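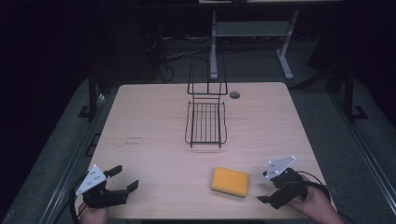 Figure 2. Start layout for the rack task, with both hand-held grippers at the front of the table and the sponge outside the rack.

3.2 Handling rules

Operators followed the Miltetov protocol, revised by Rajitha Akanda in April. The rack stays at the back of the table and the sponge starts flat on the wood. Both grippers must be in view before an episode begins. Cables are kept behind the hands - never across the work area. 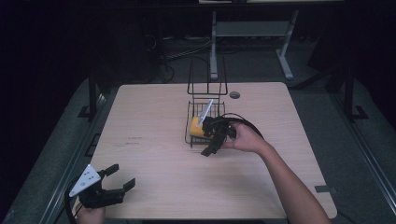
Figure 3. Right gripper over the yellow object in the basket.

An episode counts as valid only if the jaws open fully before the hand moves away. Of 80 episodes recorded under this rule, 78 were accepted. The other 2 were dropped for late marker loss.

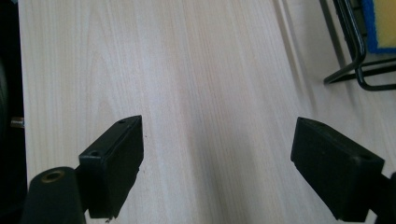

Finger pads are checked after every 10 episodes. Operators look for chips, dust and loose screws, and log what they find before going on. A pad with damage on its gripping face is replaced. Wear on an outer edge is logged but does not stop the session.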